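Notebook, ball rebound bench
Sunday, started after lunch

Goal for the session: find out why the Corkex training balls come off the plate lower than they did when the club took delivery. The coaches at Brunet have complained that the balls feel dead on the short passing drills, and the keepers say the same on back passes.

Pressure first. All balls pumped to the same mark with the bench pump, then left to sit for 2 hours before the first drop. Valves oiled. One ball from the Skineo set lost air while sitting, so it is out of the test and tagged for a new bladder.

Drops were from the tall stand onto the steel plate, panel side down, seam turned away from the point of contact. I dropped each ball until the readings settled and threw out the first one every time, same as in the last entry. Total for the session is 27 good drops. The stand wobbled on two early ones, so I tightened the foot and did those over.
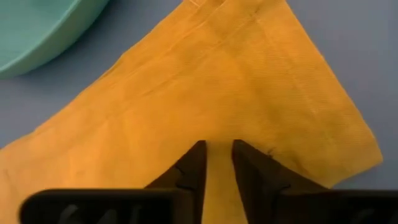 A note left in the margin by Vindska says the plate was never the problem and we should be looking at the covers. The old Corkex balls have been through a full season on the artificial pitch, and the outer skin has gone rough and soft along the seams. Vindska wants them weighed before and after a soak, and thinks the worn ones will take on a lot more water.

Fair point, and easy to check. I put the oldest Corkex ball on the scale dry and wrote down its weight, then left it in the tub, turning it by hand every so often. The soak figures go on the next page when the ball has dripped off properly. I don't want to weigh it with water still sitting in the seams.

Meanwhile I went back through the log. The Corkex balls have 698 kicks each on the kicking rig and almost 300 on the Skineo set, so the two are not even. Any comparison of the raw rebound numbers has to wait until the Skineo balls catch up. I should have spotted that before setting up the stand.
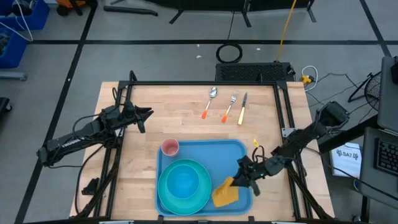
Does the low rebound show up in the new Corkex balls too? Only in the used ones so far. The new pair came off the plate at the height written on the delivery sheet.

So wear looks more likely than a bad batch, but a pair is a small sample. Will ask Brunet for more unused balls out of the same carton.

To do:
Weigh the soaked ball, dry it overnight, weigh again.
Run the Skineo set on the kicking rig up to the Corkex count.
New bladder for the tagged ball.
Check the pump gauge against the spare one.
Move the stand off the rubber mat before the next drops.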